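三、小型容器的名称:“瓶”“罐”“盒”“壶”之间的边界

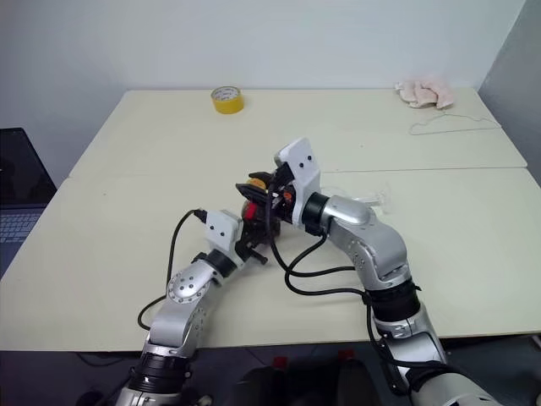
本页最后修改:八月,16:40

图1 桌面上的小型容器:器身深色,呈圆形,顶部为橙黄色,侧面有一块鲜红色。

3.1 问题的提出

在前一节中,我们讨论了汉语量词与器物名词的搭配。本节把范围缩小,只讨论日常生活中的小型容器。笔者的母语不是汉语,学习汉语的时候,最早感到困难的一组词就是“瓶”“罐”“盒”“壶”。词典对这几个字的解释都很清楚,可是在厨房里或者在商店里,面对一件具体的东西,学习者常常不知道应当说哪一个。母语者也有犹豫的时候,不过他们的犹豫与学习者的犹豫性质不同,这一点在3.4中说明。

以往的研究多从字源出发。“瓶”与“罐”都从“缶”,本来指陶器;“盒”从“皿”,与盖合的动作有关;“壶”是象形字,字形保留了盖和腹的样子。字源可以解释这些字从哪里来,但是不能完全解释今天的用法。今天的“瓶”多用玻璃或塑料制成,今天的“罐”常常指金属制品,“盒”可以是纸的。材料改变以后,人们依靠什么来命名,是本节想要回答的问题。

Malý 在她关于 Vorkov 地区市场用语的调查中提出过一个看法:容器的名称首先由口部决定,其次由内容物决定,最后才由材料决定。她的材料来自另一种语言,不能直接搬到汉语中来。但是这个排序给了我们一个可以检验的出发点。

3.2 材料与方法

本节使用两种材料。第一种材料取自 Murnosa 语料集的生活文体部分,包括菜谱、家务建议、商品说明和读者来信。我们从中抽取了1000条含有上述四个字的句子,删去专名和固定成语(例如“守口如瓶”)以后,对每一句标注了容器的内容物、大小、有没有盖,以及句中出现的量词。标注由笔者完成第一遍,由 Keith Harawira 完成第二遍。两人意见不一致的句子,经过讨论决定;讨论以后仍然不能决定的,标为“不定”,不进入后面的分析。

第二种材料是问卷。参加者是在 Husby 学习汉语的46名成年人,程度都在中级以上。问卷没有使用图片,只使用文字描写,例如“一个圆的、矮的、有盖子的东西,里面放着辣椒酱”。参加者写出自己认为最合适的名称,也可以写出第二个名称。我们没有限定答案必须在四个字之中选择,所以“桶”“筒”“杯”这样的回答也得到了保留。

不使用图片是经过考虑的。图片会同时给出形状、颜色和大小,参加者注意到哪一项,研究者难以控制。文字描写每次只给出有限的特征,这样比较容易看出某一个特征的作用。当然这种做法也有缺点,因为真实生活中的人是看着东西说话的,不是读着描写说话的。Harawira 在讨论中多次提出这个意见,笔者接受他的批评,并且在3.5中作为局限写出来。

3.3 形状特征

先看口部。在语料中,“瓶”与小口、长颈的器物关系最为稳定。酒、醋、酱油、香水都用“瓶”,这些东西需要倒出来,小口便于控制。“罐”的口较大,与腹部的宽度接近,里面的东西多用勺子取,或者用手取,例如茶叶、糖、腌菜。这样看来,口的大小与取用的方式是联系在一起的。说话的人也许没有注意口的宽窄,但是他知道自己要“倒”还是要“舀”。

再看腹部。圆形的小器物,如图1所示的一类,处在几个名称的交界处。它有圆形的外廓,这一点使人想到“罐”;如果器身很小,放在手心里也不显得大,就有人愿意叫“盒”,如同“药膏盒”“印泥盒”;如果口部收窄,又会有人叫“瓶”,常加“小”字和儿化。语料中“小罐”“小瓶儿”“小圆盒”都能找到,而且有时候在同一封读者来信里,前一段写“小罐”,后一段写“小瓶”,指的是同一件东西。写信的人大概没有觉得矛盾。

“盒”的情形需要多说几句。学习者的教材一般说明“盒”是方的,例如饭盒、纸盒、火柴盒。这个说明对初学者有帮助,但是并不准确。语料中的圆形“盒”并不少见,粉盒、针线盒、点心盒都可以是圆的。“盒”的要点在于矮,在于底和盖大小相当,两部分合在一起。字的本义在这里仍然起作用。如果盖子明显小于器身,或者盖子是拧上去的,“盒”的可接受程度就下降。

“壶”在四个字中最容易判断。凡是有嘴又有把手的,一般都叫“壶”。只有嘴没有把手的,例如一部分喷水用具,仍然可以叫“壶”。两样都没有的,现代汉语中只剩下少数习惯的说法,例如“鼻烟壶”和行军用的水壶。问卷中,学习者对“壶”的回答也最为一致。

3.4 内容物与盖子

形状不能决定的时候,内容物开始起作用。同样是圆的、矮的、有盖的描写,内容物写成蜂蜜时,参加者多写“瓶”或“罐”;写成鞋油时,多写“盒”;写成奶粉时,几乎都写“罐”或“桶”。描写中的形状没有变化,改变的只是里面的东西。由此可以认为,许多名称在说话人的记忆中是与内容物成对保存的:“一罐奶粉”“一盒鞋油”“一瓶蜂蜜”。说话人取出的是整个短语,并没有每次都重新判断器物的形状。

母语者与学习者的差别也在这里。语料中母语者的变化,大多发生在“小罐”与“小瓶”这样相邻的名称之间,而且与内容物的搭配仍然自然。学习者的变化有时跨过了这个范围。例如有参加者写“一盒酱油”,理由栏中写道:“因为描写说它是矮的。”这位参加者正确地运用了形状的规则,结果却不自然。我们认为这样的错误是有价值的错误,它说明学习者已经掌握了特征,还没有掌握搭配。

盖子的作用比预想的复杂。笔者原来以为有盖与无盖会明显影响命名,但是在语料中,盖子很少被提到,只有打不开、丢失或者颜色特别的时候才被写出来。颜色特别的情形很有意思。家务类文章常用盖子的颜色代替名称,例如“黄盖的那瓶”“红盖子的放盐”。在同一个架子上摆着几件形状相近的容器时,“瓶”与“罐”的区别对使用者没有用处,盖子的颜色才有用处。这时名称本身变得不重要,说话人常常只说“那个”,或者省去名词,只留下“黄盖的”。图1中的容器顶部颜色与器身差别明显,在家庭口语里,这样的东西很容易得到以颜色为中心的称呼。

侧面的颜色块、标签和文字,作用与盖子相似,但是弱一些。原因大概是标签有方向,容器一转过去就看不见了,盖子则从上面和侧面都能看到。语料中以标签称呼容器的例子,多数出现在商品说明里,作者希望读者注意品牌;在读者来信和菜谱中,这样的例子稀少。

量词的情况基本上与名词一致。“瓶”“罐”“盒”“壶”都可以直接作量词,这时计量的是内容物;名词加“个”的时候,注意力回到容器本身。“三瓶醋”与“三个醋瓶”的差别,中级学习者已经能够说明,但在写作中仍然会混用。Malý 读过本节的初稿以后指出,她调查的语言中也有相近的区别,不过是用词尾来表示的。笔者对那种语言没有研究,这里只转述她的意见。

3.5 讨论与局限

回到3.1提出的排序。汉语的材料只支持其中的一部分。口部确实是重要的特征,但它的重要性来自取用的方式;内容物的作用比 Malý 的排序所给的位置更高,在圆而矮的一类器物上,它可以超过形状。材料的作用最小,这一点与她的结论相同。只有“罐头”一类的词中,金属仍然是意义的一部分,而且这个部分也在减弱,玻璃装的水果同样叫“罐头”。

对教学来说,我们建议中级教材不要再单独解释四个字的形状,而是把常用的搭配列在一起,让学习者整个地记住。Dovhaniuk 的练习册采用了这种方式,每一课给出一间厨房或者一个柜子里的东西,先教短语,然后再讨论个别的字。笔者在自己的课上使用过其中的几课,学生对“盒”的过度使用有所减少。但是班级很小,没有对照,不能作为证据。

本节的局限有以下几点。问卷没有使用实物,参加者面对文字时的选择,与他们面对一件真的容器时的选择可能不同。语料以书面语为主,儿化和“那个”一类的说法一定比实际生活中少。另外,方言的影响没有处理:语料中有“罂”“坛”“樽”等字,其中“樽”在南方一些地方就是“瓶”的意思,我们把含有这些字的句子全部放在一边,将来需要另外研究。标为“不定”的句子最后有149条,其中大部分描写的正是小的、圆的、有盖的器物。这些句子没有进入分析,但是它们本身也许就是最值得再读一遍的材料。

下一节讨论较大的容器,即“缸”“桶”“坛”“箱”,标注的方法与本节相同。

相关条目
· 二、量词与器物名词的搭配
· 四、大型容器:“缸”“桶”“坛”“箱”
· 附录:Murnosa 语料集标注说明
· D. Malý:Vorkov 市场用语中的容器名称
· K. Harawira:两人标注中的分歧与讨论
· 书评:Dovhaniuk 汉语搭配练习册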